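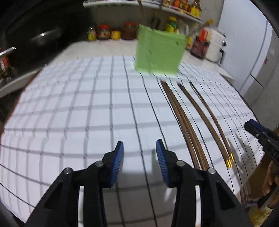
Notes for the level crossings talk, Lokeck village hall

Slide 1. Opening

Say good evening, point out the fire doors and the tea urn. Talk lasts 40 minutes with questions after. Ask people to keep questions on the Rilter Road crossing until the end, or we will never get to the rest.

Slide 2. What happened in November

Keep this short, most of the room knows it. A delivery van stopped on the crossing at Rilter Road at ten to five in the evening, in a queue that had backed up from the junction. The barriers came down behind it. The driver got out and walked clear. The train was slowing for the station and hit the back corner of the van. Van written off, fence flattened, line shut until the next morning. Two people on the train were treated for cuts and went home the same night.

Don't go into whose fault it was. The report isn't out and I don't know more than anyone else here.

Slide 3. How the crossing works

It is a half-barrier crossing. The barriers cover the left side of the road on each approach, so the exit is left open for anyone already on the tracks. Amber light first, then two flashing reds and the alarm, then the barriers. The train does not wait for the road to clear. Say that twice.

Slide 4. Traffic

We had a counter on the road for a week. 3565 vehicles went over on the busiest day. The old figure in the parish plan was a good deal lower and was taken before the Vustar depot opened. Lorries turning right into the depot hold up everything behind them, and there is room for only a few cars between the junction and the line.

If someone asks about the depot hours: they start at 6 a.m. and the late shift comes out at 5 p.m., same time as the school clubs.

Slide 5. Stopping distance

A train at 60 miles an hour can need the best part of a mile to stop. By the time a driver sees a van on the line it is usually too late to do more than brake and sound the horn. (Pause here. Click twice, the slide has a build on it.)

Slide 6. If you get stuck

Get everyone out of the vehicle first. Move well away from the track. Use the phone at the crossing, it goes straight to the signaller. If the phone is out, ring the number on the blue sign and give the crossing name. Don't go back for bags or the dog lead or anything else.

Ask who has ever noticed the phone. Last time hardly a hand went up.

Slide 7. What we are asking for

Yellow box markings over the crossing. A "keep clear" sign 100 metres back on the Lokeck side. A right-turn ban into the depot between 4 and 6 p.m. A new look at the timing of the junction lights. The bridge option is for another evening, it would cost over 2 million pounds and there's no money set aside for it.

Slide 8. What the council has said so far

Markings agreed in principle, no date. Sign is with the highways team. Turn ban needs a consultation. Read out the two lines from their letter, it's in the green folder.

Slide 9. Questions

Forms are on the table by the door. Hall has to be locked by 9.30, so last question at quarter past. Remember to unplug the projector and take the Ok Café flasks back.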